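Ticket 659 — Rosonow holiday rentals, owner support
Opened by: Inès Rolland
Unit: Mevavgate, upper apartment
Status: waiting on owner

Guests can't get in with the keypad code. The lockbox holds a spare key, and the lockbox code is in the welcome letter, which I keep inside the apartment. I see the flaw now.

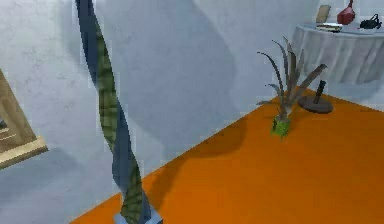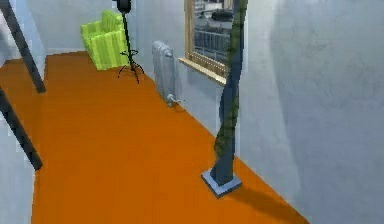
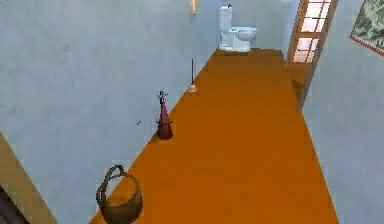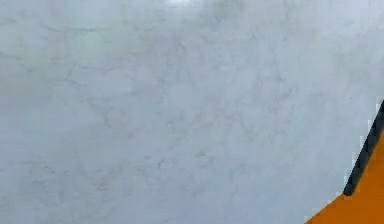
Does the door code change when a booking gets extended?
A new code goes out with every change to the dates, and the old one stops working at 16:00 on the original checkout day. The guest has to open the second email to find it.

Kaan Kurtuluş, support: Guests extended by 2 nights in January and got the new code. It went to the address on the booking, which belongs to the guest's mother.

Inès Rolland: She has it. She thought it was a phone number — and called it.

Kaan Kurtuluş, support: Code resent by text. Please confirm they're in, and move the welcome letter.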